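Lastetti 黑色亮面方桌使用评价（同时买了两张）

作者：Rasha Kassab
发表于2026年3月28日
分类：家具 / 小桌子

先说明一下，中文不是我的母语，如果有的句子读起来奇怪，请大家原谅。我写评价喜欢写得详细，因为我自己买东西以前也是先看别人写的，而很多评价只有“很好，推荐”几个字，看完以后还是不知道该不该买。

我要评价的是 Lastetti 的方桌，黑色，桌面是亮面的，下面带一层搁板。产品系列的名字叫 Karen。我在 Sfeir 家具店买的，一张300元，两张一起买没有打折，我问过店员，他说这个系列平时不打折。送货另外收费，我们自己开车去取的。

为什么买两张

我们家楼下的房间比较大，地面是浅灰色带小点的那种，楼梯也在这个房间里。以前房间中间有一张很长的旧桌子，什么东西都往上面放，每次要打扫都搬不动。Shadi（我的先生，Shadi Bataineh）的意见是换成一张新的大桌子。我的意见是换成小的，需要的时候并在一起，不需要的时候分开。我们讨论了好几个晚上，最后按我的意见买了。他现在还是觉得大桌子比较好，所以这篇评价里也会写他的看法，这样比较公平。

安装

每张桌子装在一个扁的纸箱里。里面有桌面、桌腿、搁板、一袋螺丝和一个小扳手。说明书只有图，没有文字，对我来说这是优点。第一张我装得很慢，把搁板的方向装反了，要拆掉重新来。搁板有一面是处理过的，另一面比较粗糙，说明书的图上用一个很小的箭头表示哪一面朝上，我第一次没有看到。第二张就快多了。

建议装的时候在地上铺一块厚的布，桌面朝下放在布上。亮面的东西非常容易划伤，如果地上有一粒沙子，桌子还没有开始用就已经有一条线了。我的第二张桌子就有一条，很短，在靠边的地方，别人看不出来，但是我知道它在那里。

螺丝不要一次拧紧。先把四条腿都装上，每个螺丝拧到一半，把桌子翻过来站好，看看平不平，然后再全部拧紧。Shadi 没有耐心，他帮我装最后一条腿的时候直接拧到底，结果桌子有一点晃，我又松开重新做了一次。

桌面

亮面是这张桌子最漂亮的地方，也是最麻烦的地方。灯光照上去会反光，房间里看起来很亮。两张靠在一起的时候，高度是一样的，这一点我很满意，因为我以前买过另外一个牌子的两张小桌子，明明是同一个型号，放在一起却有高低，杯子放在中间会斜。 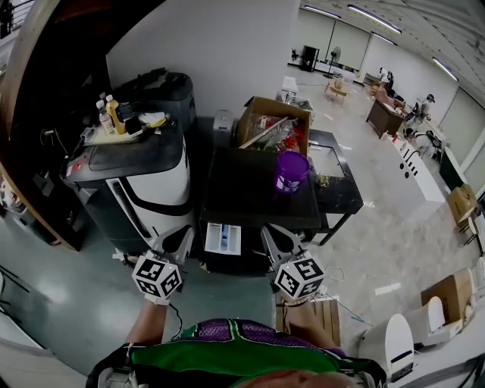 方桌和右边紧靠着的第二张黑桌。桌面上是紫色塑料杯，搁板上是白色小托盘。

至于麻烦的地方，第一是手印。只要用手碰过，从侧面看就有印子。第二是灰尘。黑色的亮面放一天就能看到一层灰，浅色的桌子可能一个星期都看不出来。如果你是那种每天都要擦桌子才舒服的人，这个不是问题。如果你不喜欢擦，请买浅色的，或者买哑光的，Lastetti 也有哑光的款式，只是店里当时没有货。

第三是水印。杯子底下有水，干了以后会留下一个圆圈。用湿布擦一遍，再用干布擦一遍，就没有了。只用湿布擦的话会留下一条一条的痕迹，看起来比没擦还脏。我现在用的是擦眼镜的那种软布，大块的，在超市可以买到。厨房纸我试过，会掉毛，在黑色上面特别明显。

热的东西我不敢直接放。说明书上有一个茶壶的图，上面画了叉，所以我理解是不可以。我们喝茶都用垫子。

桌面的边是直的，角也是比较尖的，没有做成圆的。家里如果有刚会走路的小孩，要贴保护角。我走路的时候大腿撞过一次，有点疼，现在习惯了绕开走。

搁板

下面这一层我本来觉得没有什么用，现在反而用得很多。桌面上的小东西最容易乱，笔、钥匙、遥控器、不知道从哪里掉下来的盖子。放一个小托盘在搁板上，这些东西就有地方去了。托盘最好选浅色的，黑色托盘放在黑色搁板上，光线不好的时候会找不到。

搁板和地面之间有一点距离，拖把可以伸进去，但是吸尘器的大头进不去，要换小的头。搁板比桌面薄，我不会在上面放很重的书。有一次我放了一整箱瓶装水，中间往下弯了一点，拿走以后又恢复了，不过我不想再试。

如果你习惯把腿伸到桌子下面坐，这张桌子不合适，搁板会挡住膝盖。它适合站着用，或者放在沙发旁边、墙边用。我们买的时候就没打算坐着用，所以没有关系。

尺寸和房间

每边70厘米，在小房间里会显得大，在我们这个房间里刚刚好。买以前我用报纸在地上摆了一个一样大的方块，走了几圈，看看会不会挡路。这个方法很笨，可是很有用，我推荐大家都试一下。特别是家里有楼梯的，楼梯口前面一定要留出来走路的地方，手里拿着东西下楼的时候看不到脚下。

我们的楼梯是木头的，有木扶手，颜色偏暖，像蜂蜜的颜色。我担心过黑色的亮面家具跟它放在一个房间里会不会太硬。用了这些天，我觉得可以接受。白色的墙和白色的楼梯侧板在中间起了作用，如果墙也是深色的，我可能会选别的颜色。Shadi 觉得木头色的桌子会更好看，这一条我承认他说得有道理。

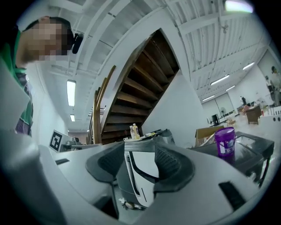
木楼梯前面的台面，上面放着两个小瓶子和一些小东西。

关于收拾东西，我还想多说几句。桌子变小了，并不代表东西变少了。刚换桌子的时候，旧桌子上的东西没有地方放，我就拿了一个纸箱，把瓶子之类的全部放进去，想着周末再整理。结果一个周末过去了，又一个周末过去了。所以请大家在换桌子以前就想好东西放在哪里，不要学我。

瓶子我现在的原则是：常用的留在外面，站着放，标签朝外；不常用的进柜子。小瓶子放在台面上容易倒，最好旁边有托盘。亮面的桌子我不放油类的瓶子，瓶底只要有一点油，桌面上就是一个圈，比水印难擦得多，要用一点洗洁精，然后用清水擦两遍。

和 Gunetti 的比较

买以前我在 Gunetti 和 Lastetti 之间犹豫了很久。Gunetti 有一张样子差不多的方桌，也是黑色的，价格200多元，便宜不少。我在朋友家仔细看过那一张，也用手推过。它的腿细一点，推的时候晃得比较明显。桌面也是亮的，但是边上的贴面有一个地方翘起来了，朋友说是搬家的时候碰的，也可能不是质量的问题，我不能肯定。它没有搁板，这样腿可以伸进去，当书桌用可能更方便。

如果只需要一张，放在墙边，上面放一盏灯或者一盆花，我觉得 Gunetti 就足够了。如果要经常移动，或者要两张并在一起，我会多花一点钱买 Lastetti。

移动的时候

一个人可以搬，不过要抓桌腿上面的横条，不要抓桌面的边。在我们这种光滑的地面上推也能推动，声音不好听。脚垫是塑料的，我后来自己贴了毛毡，推起来安静了，但是毛毡会沾头发，要定期清理。两张桌子并在一起的时候，中间会有一条很细的缝，面包屑会掉进去。Shadi 提出用夹子固定，我没有同意，会划伤桌面。

用了23天以后的情况

没有掉漆，没有松动。我检查过一次螺丝，只有一个需要再拧一下。有小划痕，在光线很强的时候从侧面能看到，主要是放钥匙和陶瓷杯子造成的，塑料杯子就没有这个问题。陶瓷杯的底部一般有一圈没有上釉，很粗，千万不要在亮面上拖着走，要拿起来再放下。

有一点气味，刚打开纸箱的时候比较明显，开窗通风几天以后就闻不到了。

优点
两张的高度一致，可以并在一起
腿比较稳
搁板很实用，能放托盘和小东西
说明书看图就能懂（请注意搁板的小箭头）

缺点
手印和灰尘很明显，要常常擦
容易有小划痕
桌角尖
不能把腿伸到下面坐
两张一起买也没有优惠

我给四颗星，满分五颗。扣掉的一颗是因为桌面太容易留下痕迹。Shadi 只给三颗，他的理由是这个价格应该送两块擦桌子的布，还有他仍然想要大桌子。

补充：有人在下面问搁板可不可以不装。我试着拿下来过，不装也能站住，但是桌腿会比较晃，所以我又装回去了。还有人问白色的怎么样，我没有用过白色的，不能回答，Sfeir 的店里有样品，可以去摸一下。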